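Home recording > Microphones and rooms > First vocal setup, spare bedroom

singing_buppha
Mar 8, 2020
Hi all! I've sung in choirs most of my life and in February I finally decided to record myself at home. I have an audio interface, decent headphones, and 200 dollars left for a mic. The room is small, with bare walls and a hard floor, and there's a road outside that never really goes quiet. Everyone I ask says condenser. Is that right for a room like mine? I sing Thai folk songs and some old country, pretty quiet on the verses and then very much not quiet on the choruses.
- Buppha Onsri

trollus_fan
Welcome! You're going to have so much fun with this. I started on a cheap dynamic in a room just as bad and I still love those first recordings, hiss and all. My vote is for a dynamic too. You work it close, three or four inches, and the road and the walls drop way down compared to your voice. Condensers are lovely but they'll hand you every bus that goes by.

Valtteri S
I'll disagree a little. A condenser isn't some magic ear that hears farther than other mics. If you sing at the same distance into two mics with the same pickup pattern, and match the levels, the room comes out much closer than people expect. What makes the difference is that people stand two feet back from a condenser and eat a dynamic. For quiet folk verses I'd want the condenser's top end, and I'd hang a thick duvet behind the singer.

trollus_fan
Fair, but she has to sing the loud choruses too, and first-timers back off when they see a big fancy mic. I did it for months!

montri_o
Buppha's brother here, hi. I can confirm the choruses are loud. I can hear them from the driveway.

singing_buppha
Thank you Montri, very helpful. Valtteri, does the duvet go behind me or behind the mic? I've seen both.

Valtteri S
Behind you first. A cardioid mic hears what's in front of it, so it's aimed at you and at the wall behind your back. Once that's covered, try one off to the side. Rugs help with the floor bounce. The little foam shields that go behind the mic do less than the ads say, in my opinion.

ChalermP
I've had one of those shields for years and I'd buy it again. My takes got drier the day I put it up. So there's one vote the other way.

Pornthip_J
Can I add something about stands? Everyone spends the whole budget on the mic and then puts it on something that falls over. I like a round weighted base for a small room, no legs to trip on. A tripod with a boom is better if you play guitar and need to reach over it.

Here's how I'd go about it:

1. Get the stand up first, on a rug, and set it at mouth height while you're standing the way you normally sing. Then nudge the mic a little off to one side so the P's go past it. 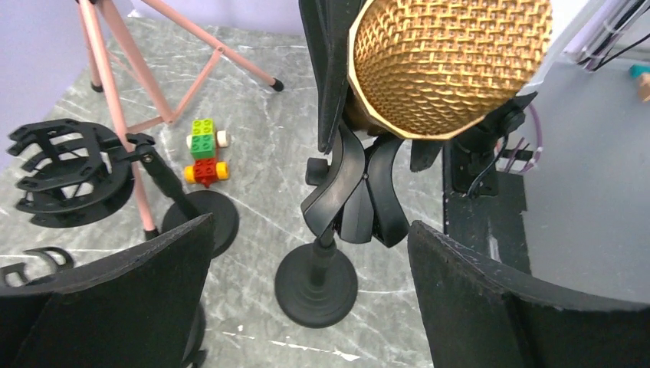
2. Put the pop filter a hand's width out and sing to the filter. It keeps your distance steady without you having to think about it.

3. Sing the loudest chorus you've got and set the gain from that, peaks well below the top. Leave it alone for the quiet verses.

4. Record the same verse in three different spots in the room and listen the next morning, with fresh ears.

ChalermP
Number 4, yes! I moved out of the corner and it sounded like a different house.

trollus_fan
I'd go closer than a hand's width on a dynamic, but otherwise I'm signing up for all of that.

singing_buppha
This is great, thank you!! I'm borrowing a dynamic from a choir friend this week and I'll do the three spots with that before I spend anything. If it sounds dull up top I'll look at condensers, Valtteri. Is it okay to post clips here or is there another section?

Valtteri S
Clips go in Listening Room, one thread per song. Post the raw take as well as the one with reverb, please. And sing the old country one, I want to hear that driveway chorus.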